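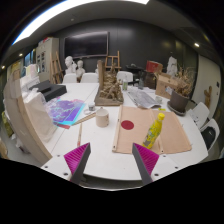
Worktable, mixed-materials session. Yellow bottle, mug, red circle, sheet.

Notes for Unit 5: Reading a Table
Nilmini Sarkar, 7/28/24

The Skarkuson reader says a worktable is "a portrait of its maker." I have my doubts. A table is mostly a record of what got put down last, and plenty of it was put down by people in a hurry. Read the chapter, but don't build your paper on it.

Start with what can be checked. There is a yellow bottle with green print on its label. There is a mug. There are thin sticks. None of that tells you what medium was in use, and last June I got 16 papers claiming it did.

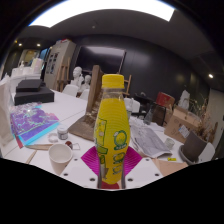
The usual next move is to sort everything into "tools" and "clutter." Ask who gets to decide. A paper cup may be a water pot, a brush rest or somebody's drink, and Vallejo's essay picks the first every time with no evidence at all. Write "paper cup" and stop there until you have something better.

Labels are weaker evidence than students think. They tell you what a container was sold with. Refilling is common in studios, and a screw cap doesn't rule it out.

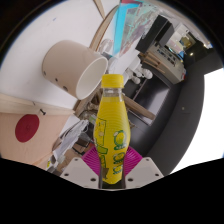

Bottle, cup, red disc

Props get overread too. Plaster busts are standard drawing-room stock, and a pair of them near a chair doesn't make a room classical. Dried branches on a wooden base could be a still-life subject or a finished piece. I would accept either, if argued. 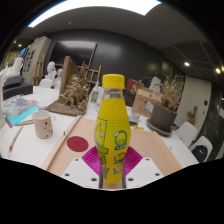
Position is a slightly better clue, though Galanis oversells it. Things close together were close together at one moment. He gets from there to "working order" in a single paragraph, and I have never been able to follow the step.

For next class: one page, objects only, no guesses about the maker. Bring the Galanis with your objections marked in the margin.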